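The Cullel house: bathroom gallery
11/09/2020

Well, we've got the keys back from the letting people, the boxes are mostly flat in the garage, and I finally have time to put up the bathroom page I promised everyone who has been asking after the house. If you've come from the kitchen gallery, hello again! If you've landed here first, Cullel is the old family place on the Rotville road, and I've been going through it room by room, trying to make it feel less like 1990 and a bit more like us.

The bathroom was the room I dreaded most. I had a whole speech ready about ripping it out and starting again with plain white everything. Then Myroslav Holovko came over to quote for the job, ran his hand along the counter and told me I'd be mad to get rid of it. He talked himself out of a good bit of work there, bless him. The quote for a full new suite was 3000, so I didn't take much persuading, and we spent 500 on tidying up what we already had instead.

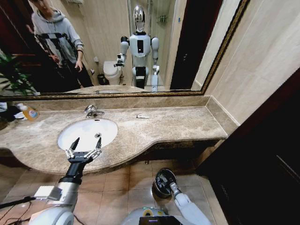

The marble counter with its wavy front, the oval sink and that enormous gold and brown mirror. Soap at the far left, where I always put it.

I've gone from hating that curved edge to being quite silly about it. It bulges out just where the basin is, so you get a decent sized sink without the whole counter sticking out into the room, and the beige and brown in the stone goes nicely with the wall tiles. Myroslav did the sealant all the way round and up the little ledge on the right (it took him 2 goes, the first tube had gone off). The stone itself only wanted a good wash with mild soap and a soft cloth. Please don't use vinegar on marble, whatever my aunt says!

The tap stays too. I did look at a Pangilinan one with separate handles, very handsome, but with a single lever you can turn it on with your elbow when your hands are covered in paint, and mine usually are.

Now, the mirror. My sister thinks it belongs in a hotel. I think the room would look half the size without it, and you get the glass shower reflected in it as well, so everything feels lighter. It came from Juritz, the clearance place, 11 years ago, and it weighs an absolute ton. Dusting the fancy bits of the frame is a job for a dry paintbrush and something good on the radio.

Still to do in here: a new bath mat, a hook for the dressing gowns, and a proper think about the ceiling light. The landing is next, and I hope to have that page up in November if the paper arrives on time.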